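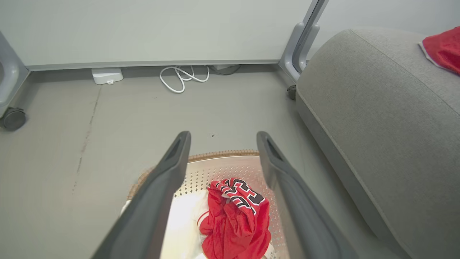
Right, so I promised in the last post that I'd stop fiddling with the software and sort out the fingers, and for once I've done what I said I would. The laundry arm has new ones. They're long, they taper, they're grey because grey was the reel I had most of, and they took far too many evenings.

For anyone who's only turned up recently: Torquil Baird and I share a workshop at Dridthorpe, and since the spring we've been trying to get a second-hand arm to take clothes out of a basket and put them on a sofa. That's the whole job. It doesn't fold, it doesn't sort, it doesn't know a sock from a pillowcase. Out of the basket, onto the sofa. My sister asked if it could do the ironing and I had to go and make a cup of tea.

The old fingers were short and stubby, the ones that came with the gripper, and they were fine for blocks and mugs and all the things people put in demo videos. Cloth is another matter! Cloth goes flat when you want it lumpy and lumpy when you want it flat, and with stubby fingers the whole palm had to go down into the basket before anything got pinched. Then the palm hits the rim, the arm decides it's met a wall, and everything stops with a little beep I've come to hate.

So, longer fingers. I drew the first pair in one sitting and was very pleased with myself until I tried to pick up a sports top with them. Mesh fabric is slippery stuff, and the tips flexed outwards just as they closed, so I got a nice firm grip at the base and nothing at all where it mattered. Edit Dobos, who had the bench next to mine when I was still renting at Cendavbridge, looked at the drawing over a video call and said I'd made a pair of salad servers. She was right. She told me to thicken the back edge, taper the front and leave a slot near the tip so I could slip in different pads without printing the entire finger again. I'd been reprinting the entire finger every time. I don't want to talk about how much plastic that was.

The pair on there now is version 18. I know! Some of those were only a millimetre different and two of them never came off the bed in one piece, but 18 is what the folder says. Each finger is printed lying on its side, which makes the layers run along the length, and that did more for the stiffness than all my clever ribs put together. I took the ribs out again in the end.

Now the results, for those of you who only read these for the results (hello Dad). We kept a tally over the last fortnight: 198 tries with mixed washing, red and white mostly, as that's what was in the pile. I'm not going to give you a success rate yet, because Torquil and I can't agree on what counts. He says if it comes out of the basket it's a pick. I say if it comes out of the basket and lands on the floor halfway across, it's a mess. We'll settle it over Christmas, possibly with a written rule, possibly with a coin.

What I can say is that small soft cloths are a joy. The fuzzy sort you'd use on a car or a worktop just stays put once it's been pinched, and it almost seems to want to be picked up.

Big things are harder. A towel will come up beautifully at one corner and then drag half the basket with it, and the arm has no idea that's happening. It thinks it has one item and a strangely heavy one at that. I've tried having it give a little shake on the way up, which works on T-shirts and does nothing for towels except make them swing.
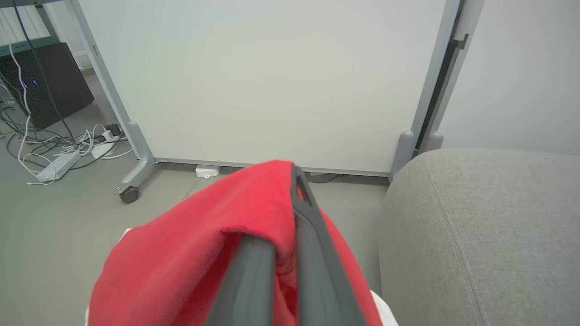

The other thing that's eaten my time is closing force. The gripper setting goes up to whatever it goes up to, and my first instinct was to crank it, but a hard squeeze on a thin layer of fabric bends the tips apart again and you're back to salad servers. I've ended up much lower than I expected. At the moment it closes in two steps, a gentle one to gather and then a firmer one to hold, with a short pause between. Torquil thinks the pause is superstition. I took it out for 20 tries to prove him wrong and then forgot to write down which 20, so the pause is back in and we're both still convinced.

I also had a go with the stick-on rubber pads I ordered from Brultico. Lovely and grippy, but they leave a bit of an edge, and the edge catches on mesh and won't let go. Picking a shirt up isn't much use if you then can't put it down! I've gone back to bare plastic with a light sanding (120 grit, just the inside faces) and it's better than it has any right to be. If anyone has used thin silicone sheet for this, please say so in the comments, along with what glue you used, as I've had two lots peel off by teatime.

Cable tidying is still on the list. It has been on the list since the list was started.

Next up is the wrist. It turns too far when it's reaching for the near side of the basket, then has to unwind itself, and I'd like to sort that before we let it loose on a duvet cover. Ondieki, our poor old control box, also wants a new fan. I'll put the finger files up once I've cleaned out the bits of the drawing that don't do anything, so give me a few days and nag me if it hasn't happened.

Posted 16 December 2020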